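Trois expositions de céramique, un seul banc

J'avais promis de ne plus parler de céramique avant le printemps. J'ai tenu jusqu'au 20 février 2018, ce qui, pour quelqu'un qui range ses bols par température de cuisson, mérite un peu de respect.

Le coupable est le musée de Sellow, qui consacre trois salles à l'atelier Agudelo. Pour ceux qui n'ont pas grandi avec une mère abonnée aux revues de poterie : Agudelo est un petit atelier de grès, fondé par deux sœurs dans une ancienne laiterie, et dont la production tient en gros sur deux idées. La première est que l'émail doit s'arrêter avant la base, en laissant la terre nue sur un bon doigt de hauteur. La seconde est que rien ne doit être tout à fait rond. On fait une carrière avec moins que ça.

Le catalogue annonce 102 pièces. Je n'ai pas vérifié, j'avais mal aux pieds dès la deuxième salle. Il y a des jarres, des plats, des panneaux muraux commandés pour des halls de banque, et toute une période de formes closes, sans ouverture, que les cartels appellent « vases » avec un aplomb admirable. Un vase sans trou, chez moi, c'est un caillou. Mais il faut reconnaître que ces cailloux-là sont magnifiques, surtout les noirs, dont la surface a l'air d'avoir été léchée par une bête patiente. 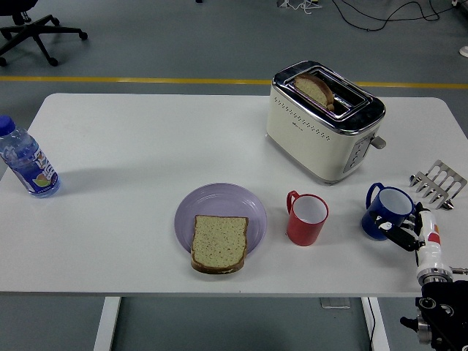
La scénographie, en revanche, me laisse perplexe. On a voulu de la pénombre. Chaque pièce reçoit son petit faisceau de lumière, comme une suspecte, et le visiteur avance à tâtons entre des socles gris foncé sur un sol gris foncé. J'ai présenté mes excuses à deux socles. Le texte mural de la salle 2, imprimé en blanc cassé sur beige, explique que l'obscurité « restitue à la matière son silence ». Un gardien toussait, ce qui nuisait un peu à la restitution.

Et puis il y a le banc. Un seul pour tout le parcours, placé face à la vidéo. J'y ai donc regardé la vidéo en entier, deux fois, et c'est ce que j'ai vu de mieux. On y suit une fournée dans l'ancienne laiterie, sans commentaire ni musique : l'enfournement, l'attente, une des sœurs qui épluche des pommes de terre pendant que ça chauffe, puis l'ouverture du four et le tri. Les pièces ratées partent dans une brouette. La brouette est très pleine. J'aurais volontiers échangé une salle entière de formes closes contre cette brouette, posée telle quelle au milieu du musée avec son petit faisceau.

Un mot du catalogue, puisque je l'ai acheté – la faiblesse a un prix, et la boutique le connaît. Les photographies sont superbes et les légendes se trouvent toutes à la fin, dans un corps prévu pour les fourmis. L'essai principal compare les sœurs Agudelo à des compositeurs, à des géologues et à un poète que je soupçonne l'auteur d'être seul à lire. Pas une ligne sur la recette de l'émail noir.
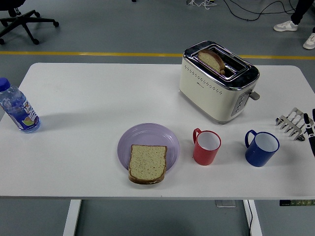 L'été dernier, j'avais vu une vingtaine de leurs pièces utilitaires à la fondation Hirnness, dans des conditions nettement moins solennelles : des étagères, des fenêtres, une dame à l'accueil qui vous laissait prendre en main une tasse ébréchée réservée à cet usage. J'avais appris plus de choses avec cette tasse qu'avec tout l'essai. Elle était lourde en bas et presque trop fine à la lèvre, et l'anse n'acceptait que deux doigts. On comprenait aussitôt que quelqu'un avait bu dedans avant de la juger réussie.

À Sellow, les tasses sont sous cloche. Il y en a quatre, alignées, anse à droite, comme à l'armée.

Faut-il y aller ? Oui, tout de même, pour les plats de la salle 3 et pour la vidéo. Prenez le matin, des chaussures plates, et lisez les cartels avec la lampe du téléphone si le gardien regarde ailleurs. L'exposition ferme fin avril et part ensuite à Tristbridge, où les salles ont des verrières. J'irai sans doute la revoir là-bas, ne serait-ce que pour découvrir la couleur des socles.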